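Section 4: Molding and finishing your footbeds

If you skipped Section 3 because you were excited (I would have, too), please go back and at least read the part about measuring. Everything from here on assumes you have a pair of blanks trimmed to your paper pattern, left and right marked underneath in chalk, and a pair of shoes you don't mind testing in.

I wrote this guide after making far too many footbeds on my own bench with the Jemarus kit, so when I say "I," I mean me, with the burnt fingertips. The kit itself is simple. Most of the trouble people write to me about comes from rushing the warm-up or handling the heel before it has set, so those are the two places where I go on a bit.

4.1 What to have on the table

The Jemarus blanks, trimmed
The two heel forms from the kit (they're marked L and R on the bottom)
The Flastis liner sheets, still in their sleeve
Heat-proof gloves, and I mean real ones
A soft cloth and a bowl of cool water
Chalk and a small pair of curved scissors
A kitchen timer or your phone

CAUTION: Warm blanks hold their heat much longer than they look like they do. Keep your gloves on until the timer in step 6 has gone off. Keep kids and pets out of the room while the warmer is on.

4.2 Warming and shaping

1. Set the warmer on a level surface and switch it on. Give it 20 minutes. The little light goes off before the plate is evenly warm, so go by the timer and ignore the light.

2. Lay the left blank on the plate, embossed side up. Do one at a time! I know it's tempting to do both, but you only have two hands and the second one will be overcooked by the time you get to it.

3. After 5 minutes, press the edge of the heel with a gloved thumb. It should give a little and come back slowly. If it's still stiff, close the lid and check again in a minute.

4. Lift the blank off with both hands, one under the toe and one under the heel, and set it over the left heel form. Line up the chalk mark with the notch.

5. Fold the side flaps up along the form and hold them there with flat hands. Don't pinch. Pinching leaves a thin spot, and you will feel that thin spot every single time you step off a curb.

6. Keep holding for a slow count of 18, then let go and start a timer for another 20 minutes. Leave the footbed on its form the whole time. Go have a coffee.

7. Repeat steps 2 to 6 with the right blank.

NOTE: If a flap springs back after you let go, the blank was too cool. You can rewarm it once. After the second warming the surface starts to go shiny and loses its grip on the liner, so a third try isn't worth your time.

4.3 Checking the pair side by side

Take both footbeds off their forms and put them down next to each other on something flat and brightly colored. My old workbench was dark brown and I missed all kinds of little flaws on it.

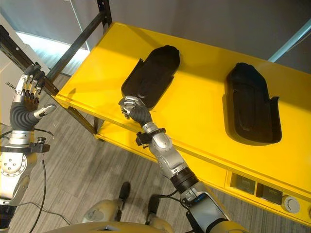
Matching the pair is my favorite part of the whole job, and it goes quickly once you know where to look. Start at the toes and work back. Set both pieces with the rounded ends pointing the same way, away from you, so the open heels and their raised sides are closest to your hands. Black on yellow is hard to beat for this, as the outline stands out cleanly and even the soft shadow alongside each piece helps you spot an edge that's lifting. Then get your eyes down to table height and compare the heel walls. A tiny difference is fine (feet aren't twins either), but a wall that leans outward needs to go back on its form.

Next, run a bare finger along the inside floor of each one. You should be able to feel the contours all the way from arch to heel. If they fade out on one side, the blank was probably pressed unevenly in step 5.

Last, push down gently at the center of the heel. The footbed should stay put. If it rocks, flip it over and look for a stray bit of trimmed material stuck underneath. It's that about half the time, and the fix is a fingernail.

4.4 Fitting the liner

1. Wipe the inside of each footbed with the damp cloth and let it dry completely.

2. Peel back just the first couple of inches of the Flastis liner, at the heel end. Leave the rest of the backing on for now.

3. Press the heel of the liner into the back of the footbed, then pull the backing away a little at a time while you smooth toward the toe.

4. Trim whatever hangs over with the curved scissors. Cut from the heel forward on both sides and meet at the toe.

CAUTION: Don't use the Noker spray adhesive with these liners. It's a fine glue for leather, but the liner already has its own and the two don't get along. You'll end up with bubbles.

4.5 Breaking them in

Wear them for an hour around the house on the first day, two hours on the second, and so on until you forget they're there. A bit of tiredness in the arch is normal. Sharp pain isn't, so take them out if you get any and go back to the measuring notes in Section 3.

For cleaning, use cool water and a mild soap, and dry them away from radiators and sunny car dashboards. Section 5 covers replacing the liner when it wears through.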